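[bench-grippers] Re: Finger pads on the two-arm setup, sim vs. real

From: Birsen Ertürk
To: bench-grippers list
Date: Tuesday, 4:12 pm

Sorry for the slow answer. I wanted to finish the second batch of runs before replying, and the cluster was busy until Monday night.

On Tuesday morning Doron wrote:

> We are about to order fingers for both arms and I would like to settle
> this first. Wernberg sells the short wide pads and the long narrow
> ones at the same price. The wide ones did better for us on boxes and
> worse on anything with a rim. Has anyone compared them on dishes?
> Also, does it make sense to put different fingers on the left and
> right arm, or does that turn into a headache for the controller?
>
> We have room for one overhead camera and could maybe add one on each
> wrist. Is it worth it?

Taking these in order.

Fingers. We ran both kinds in simulation, same controller, same starting poses, 200 episodes per finger type for each object. The narrow fingers were better on plates and it wasn't close. A plate lying flat gives you almost nothing to hold. The wide pad hits the table before it gets under the rim, and then the arm pushes the plate along until the episode times out. With the narrow fingers we got 174 good lifts out of 200 on the plate. I don't have a fair number for the wide ones because the first batch was run with the table height set wrong, and I haven't redone it. From watching the replays I would say they fail more than half the time.

On mugs there was little between them. If the handle faces the arm, either finger works. If it faces away, you are grasping the body from above and the wide pads hold a bit steadier. On plain blocks the wide ones win, same as you found.

Different fingers on each arm. We do this now, and the controller doesn't care as long as you set the tool offset for each arm separately. What did cause trouble was the planner. Ours picks whichever arm is closer to the object, so half the time the wrong fingers went after the plate. Tuncer added a cost term per object class and that took care of most of it. It is a small patch against the Codstead planner, and I can send it to anyone who wants it. It assumes you have class labels. If you don't, you will have to do something else, maybe go by object height.

One more thing on the two arms. Leave more distance between them than you think you need. Our collision margin was set tight and the elbows swing out past the table ends when the arms fold back. In sim that costs you nothing. On a real bench you will want to know what is standing there – we had shelving on one side and had to move it.

The test layout is a wooden table with an arm at each end, a mat set at an angle, and then a mix of things put down on the mat or straight on the wood.

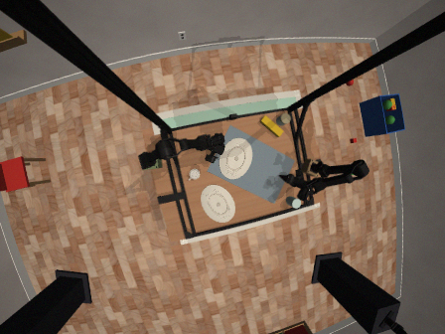
We keep one plate on the mat and the other on bare wood on purpose. The friction values are different for the two surfaces, and a controller tuned only on the mat presses too hard when it goes to the wood. I would copy that part of the layout even if you change everything else. The clutter matters less. We shuffle it every episode and the results hardly move, except when something tall ends up beside the plate.

Cameras. The overhead one is enough for finding objects and choosing an arm. It is not enough for the last bit of the approach, when the arm covers the thing it is reaching for. If you can only afford one more, put it on the wrist that has the narrow fingers. We logged 1,108 approaches with overhead only, and most of the misses on plates were at that stage. I haven't sorted them properly yet, so please don't quote me on the split.

Everything here is simulated. We have 2 real arms coming in June and I expect the plate numbers to drop, mainly from the rim contact, which our engine treats as stiffer than it should be. Doron, if you get your fingers before then I would be glad to compare. Please note the pad thickness when you measure, as the Wernberg drawing and the part we received did not agree.

Config files and the tool offsets are in the list archive under the subject "two-arm dishes". The table height in the older file is the wrong one, so use the newer.

Birsen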